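Reference > Materials > Wood > Finishing > Oil finishes

Contents Overview Drying oils Application Maintenance Safety See also

Oil finish (wood)

An oil finish is a treatment for wood in which a liquid oil is worked into the surface and left to harden, partly within the outer fibres and partly as a thin layer above them. It is used on table tops, worktops, tool handles, turned bowls and some floors. Oil finishes differ from varnish and lacquer in that little or no thick film is left on the surface, so the texture of the grain can still be felt.

Drying oils

The oils in common use are linseed and tung. Both are drying oils: they harden by taking up oxygen from the air, a reaction that links the molecules into a solid network. Water plays no part in this, and the word "drying" is used only by custom. Raw linseed oil hardens slowly and may stay tacky for days or weeks. Boiled linseed oil, as sold today, usually contains metal salts that speed up the reaction. Tung oil gives a harder and more water-resistant surface but can turn cloudy if it is applied too thickly.

Mineral oil does not harden. It is used on chopping boards, where it must be renewed often.

Effect on appearance

Oil darkens wood and deepens the contrast between earlywood and latewood. On flat-sawn boards, where the growth rings meet the face at a low angle, the long curved figure becomes more distinct. Linseed oil also yellows with age, most clearly on pale timbers such as ash and maple.
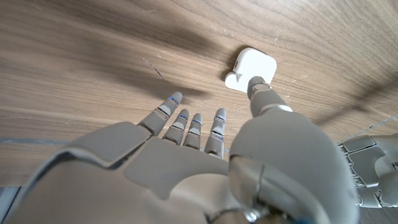
The degree of darkening depends on the species, the coarseness of the last sanding and the amount of oil taken up. End grain absorbs far more than face grain and is often sanded to a finer grade so that it does not appear much darker than the rest of the piece.

Application

The surface is sanded and freed of dust. Oil is applied with a cloth or brush, left to soak for about 30 minutes, and wiped off completely. Oil left standing on the surface forms a sticky skin that is difficult to remove. Most table tops are given 3 coats, each being left to harden before the next. Low temperatures and poor ventilation lengthen the hardening time.

In the Skodside method, described by the furniture restorer Archana Rathore, the first coat is thinned with white spirit and the later ones are applied undiluted. Florencia Fuentealba has questioned the value of thinning on dense timbers, where she found little difference in depth of uptake.

Maintenance

Worn areas can be re-oiled locally without stripping the whole surface. Water rings and light scratches are usually treated by rubbing along the grain with fine abrasive and fresh oil. Strong detergents dull the finish.

Safety

Cloths soaked in drying oil give off heat as the oil hardens and may catch fire without any outside source of flame. They should be spread flat outdoors to harden, or kept under water in a closed metal container until disposal.

See also: French polish; Varnish; Wax finish

This site uses cookies to remember your reading preferences. Accept Manage settings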